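Stalstead Hall Users – mailing list archive
2023-04-28
Posted by: Refreshments, Stalstead

Subject: Re: Doughnuts and plates for the May open day

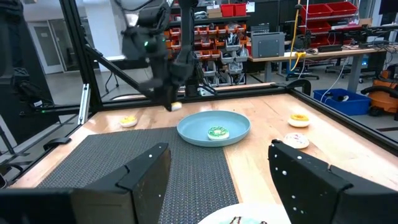 Thanks for the replies on this. I'll answer the main points in one go and put the earlier message underneath, as several people said they hadn't seen it.

First, quantities. The order stands at 153 doughnuts. I know some of you thought that was on the low side, but we also have the fruit, the flapjack and whatever people bring in on the morning. Last year we had a lot of plain ones left at the end and they went stale in the kitchen over the bank holiday. I would sooner run out at four o'clock than do that again.

Second, the icing. I have asked for a mix: chocolate drizzle, green with white sprinkles, yellow, orange-yellow, and white with coloured sprinkles. The bakery on Jalgate can do all of those at the same price. They can't do filled ones in that number, so please don't promise anybody jam. The lids will be marked with the icing colour so we don't have to open every box to find out what is in it.

Third, plates. The message below asks whether we should use paper ones. My view is that we should use the proper plates for the display and paper napkins for people to take one away. A light blue plate on one of the dark grey woven mats looks well enough on a bare wooden table, and the green icing shows up on it. The white plates do for the chocolate. On a patterned cloth it all gets a bit much, so I'd leave the cloths in the cupboard this time.

One to a plate is fine for the front of the table, where people are looking and choosing. The rest can stay in their boxes on the table behind and be brought forward as needed. Please don't stack them. The icing sticks to whatever is on top and you lose half of it when you lift them apart. The same goes for putting them down straight on the wood. It wipes off, but the sprinkles get into the joins in the tabletop and we were still picking them out in the autumn.

Fourth, money. We have £60 left in the refreshments line after the deposit. That will cover milk, squash and napkins if we buy sensibly. If anyone has unopened tea bags from the winter supper, please bring them along before we buy more.

On allergies, the bakery will send a printed sheet and I'll tape it to the end of the table. All of the doughnuts contain wheat, milk and egg. There is no nut-free guarantee, so if you are asked, say so plainly and point people to the sheet. The fruit will be on a separate table with its own tongs.

Still wanted: two people to set out from nine, and two to wash up. The Bindeck room will be open for coats and bags. The Sithole room is being used by the choir until noon, so please don't go through it with trays.

Reply to the list and not just to me, so that everyone can see which slots have gone.

> Subject: Doughnuts and plates for the May open day
>
> Hello all,
>
> A few questions before the order goes in.
>
> Do we want one kind of doughnut or several? Several looks nicer but last time everyone went for the ones with sprinkles and the others sat there.
>
> Are we using the hall plates or paper? I counted the small plates last week and there are 5 light blue ones that are not chipped, and rather more white. I couldn't find the lids for the cake stands. If somebody borrowed them, could they come back please.
>
> Can we put the table further from the door this year? The queue got in the way of people trying to get to the plant stall.
>
> Lastly, do we have mats? The big wooden table has had a lot of rings put on it and I'd like not to add to them.
>
> Thank you

I left one thing out. Yes, the table can move. I've asked for it to go along the back wall, with the tea urn at the end nearest the socket. The cake stand lids are still missing.

Message 1568 in this archive
Contact the list owner | Copyright remains with the authors of messages | Back to top
Last updated: May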